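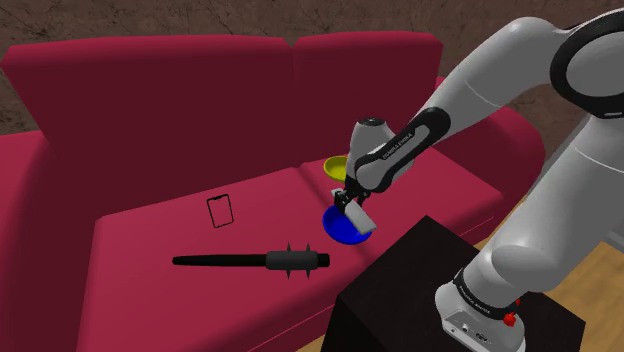
파사드 투사는 해가 완전히 진 뒤에 맞추면 늦다는 것이 Gerkum 운영팀의 의견이었다. 첫 설치에서 격자 정렬을 밤 열 시가 넘어 시작했다가 개막 시각을 넘길 뻔했고, 그 뒤로는 해 지기 한 시간 전에 장비를 켜 둔다고 했다. 이 장의 순서도 그 의견에 따라 고쳤다.

4장. 야외 투사 장비의 설치와 정렬
개정일: 2024년 9월 30일 월요일

이 장은 Brolletti 투사기를 건물 외벽에 쓰는 경우를 다룬다. 실내 홀에 매다는 방법은 6장을 참고한다. 영상 재생 서버 Paltano의 기본 설정은 3장에서 마친 것으로 본다.

4.1 설치 전 확인

1. 투사 타워의 기초판이 수평인지 수준기로 확인한다. 잔디나 자갈 위에는 받침목을 먼저 깐다.
2. 타워 주위에 관람객 통제선을 친다. 통제선 안쪽에는 작업자만 들어간다.
3. 전원은 조명과 음향 회로에서 분리된 전용 회로를 쓴다. 발전기를 쓸 때는 접지봉을 박고 접지 저항을 측정해 점검표에 적는다.
4. 신호 케이블과 전원 케이블은 따로 깔고, 보행로를 지나는 곳에는 케이블 덮개를 씌운다.

주의: 투사기를 타워에 올리기 전에 안전 와이어를 건다. 볼트만 조인 상태로 자리를 뜨지 않는다.

4.2 투사기 올리기

1. 렌즈 덮개를 씌운 채 투사기를 거치대에 놓는다.
2. 네 모서리의 볼트를 손으로 먼저 끼우고, 대각선 순서로 조인다.
3. 흡기구와 배기구 앞을 각각 700mm 이상 비운다. 방수 함을 쓸 때도 같다.
4. 안전 와이어의 고리가 잠겼는지 손으로 당겨 본다.
5. 렌즈 덮개를 벗기고 전원을 넣는다. 램프가 안정될 때까지 13분을 기다린다. 그 전에 초점을 맞추면 나중에 틀어진다.

경고: 켜진 렌즈를 들여다보지 않는다. 맞은편 건물에 창이 있으면 관리 사무소에 점등 시각을 미리 알린다.

4.3 정렬

1. Paltano의 '출력' 메뉴에서 '시험 격자'를 고른다.
2. 격자의 가운데 십자선을 건물 도면의 기준점에 맞춘다. 기준점은 비바람에 가려지지 않는 창틀 모서리나 처마 끝이 좋다.
3. 렌즈 이동으로 큰 위치를 잡는다. 키스톤 보정은 마지막에만, 되도록 적게 쓴다.
4. 두 대 이상을 이어 붙일 때는 왼쪽 투사기부터 차례로 맞춘다. 겹침 구간의 밝기는 '블렌드' 화면에서 조절한다.
5. 격자를 끄고 흰색 화면을 띄워 경계에 띠가 남는지 관람 위치에서 본다. 타워 위에서는 잘 보이지 않는다.
6. 설정을 저장한다. 파일 이름에는 건물 이름과 투사기 번호를 넣는다.

참고: 벽 색이 짙거나 돌 표면이 거친 건물은 영상의 어두운 부분이 묻힌다. Huerta 광장 공연에서는 감마를 한 단계 올려 해결했으나, 하늘을 배경으로 한 장면이 뿌옇게 되어 그 장면만 따로 저장해 썼다.

4.4 공연 중 점검

매회 시작 전에 격자를 한 번 띄워 어긋남을 본다. 기온이 떨어지면 타워가 조금씩 줄어 위치가 변한다. 11월 이후의 공연에서는 회차 사이에도 확인한다. 어긋남이 작으면 '미세 이동'으로 고치고, 크면 안전 와이어와 볼트부터 살핀다.

필터 교체 시점은 누적 사용 2000시간이다. 먼지가 많은 곳에서는 표시등이 켜지지 않아도 공연이 끝날 때마다 필터를 꺼내 턴다.

비가 오면 방수 함의 문을 닫고 내부 온도를 지켜본다. 온도 경고가 뜨면 밝기를 절반으로 낮추고, 5분 안에 경고가 사라지지 않으면 공연 책임자에게 알린 뒤 램프를 끈다. 램프를 끈 다음에도 냉각 팬이 멈출 때까지 전원을 뽑지 않는다.

철거 순서는 4.5에 있다.

4.5 철거

1. Paltano에서 '종료'를 눌러 모든 투사기의 램프를 끈다.
2. 팬이 멈추면 렌즈 덮개를 씌우고 전용 회로의 차단기를 내린다.
3. 신호 케이블, 전원 케이블의 순서로 분리한다.
4. 투사기를 내린 뒤 안전 와이어를 푼다. 젖은 케이블은 말린 다음 감는다.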